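Blue tape lifting off brown paper on a big work table

**Nafula Okoth**

We covered our work table in brown paper, then marked it into sections with blue tape. Looked fine for 2 days. Now the lines are wavy and the ends keep curling up. Do I redo the whole thing??

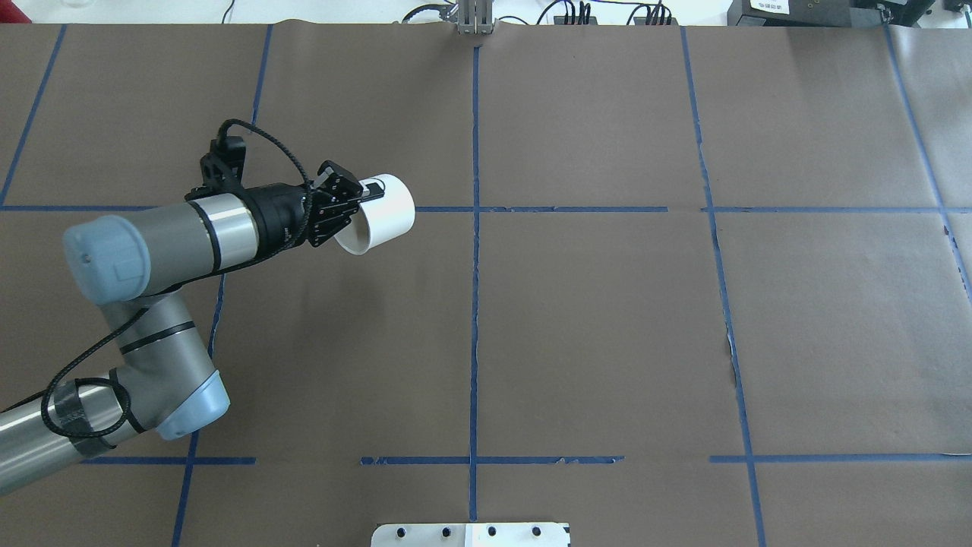 ### Kheri Mugo

Don't pull it all up, the paper will tear. Just trim the curled bits and lay a fresh strip over. Press hard with the back of a spoon, wait about 12 hours before you put cups or anything on it. Cheap paper sheds fuzz so wipe it with a dry cloth frist.

### Ah-rin Han

Pencil line and a long ruler before you tape. Mine was 8 feet and I still went crooked at the far end.

### Salim Kimaro

we just replace the paper every January lol. tape never sticks right to teh brown stuff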